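Newsletter > Members > Kitchen and Home

Search this newsletter Enter a word

News Events Classes Contact

Hard water and what to do about it

Several members wrote in after the February issue to ask why their kettles and faucets have turned chalky since the Derside wells came back into use. The short answer is that well water carries more calcium than the reservoir water we had before. It is safe to drink, but it leaves more behind when it dries.

You can check your own supply with a strip test from any hardware store. Dip it, wait for the color to settle, and read it against the chart on the packet. Elvira Agudelo tested the tap in the Vomness hall kitchen and got 122 parts per million, which counts as moderately hard. Houses on the Aerts side of the hill may read higher.
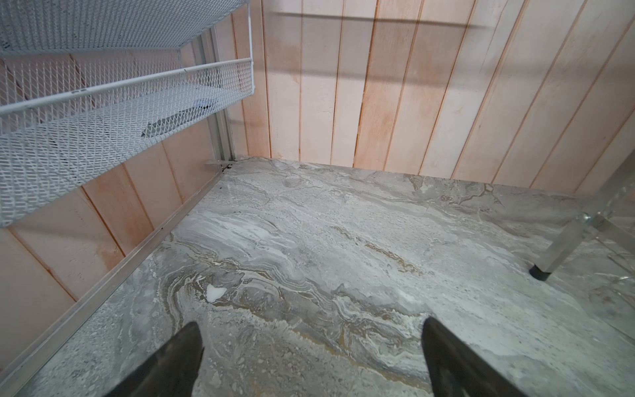 Kettles are the easiest place to start. Fill yours halfway with equal parts white vinegar and water, bring it to a boil, and leave it for an hour. Pour it out, rinse well, and boil one kettle of plain water before you make tea. Every 3 weeks is often enough for most homes.

Faucet screens clog slowly, so people tend to blame the pressure. Unscrew the tip, soak it in vinegar overnight, and brush it with an old toothbrush. Do not use vinegar on marble or limestone — the acid eats into the surface and the dull patch will not wipe off. Dish soap and a soft cloth are enough for stone.

For dishes, the cloudy film is mostly a drying problem. Use less soap than you are used to, rinse in the hottest water your hands can take, and stand things up so they drain. Glasses do better if you dry them with a towel. 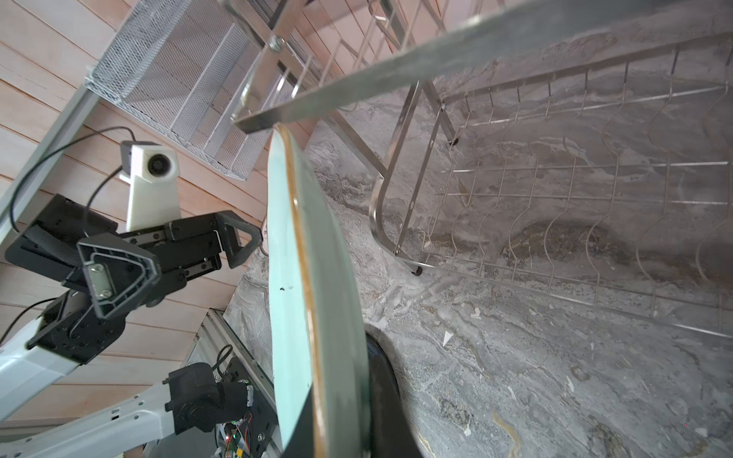 A plate with a pale green face and golden-brown rim, with a stainless steel dish rack beside it.

A few people asked about whole-house softeners. The Dilevden unit was quoted to one member at $636 before installation, and another was offered it for $520 at the end of last season. Softened water has a little added sodium, so ask your doctor first if you are on a low-salt diet. Renters should also talk to the landlord before having any pipe cut.

Elvira has spare test strips and will leave them by the sign-in book at Vomness hall. Please take one per household.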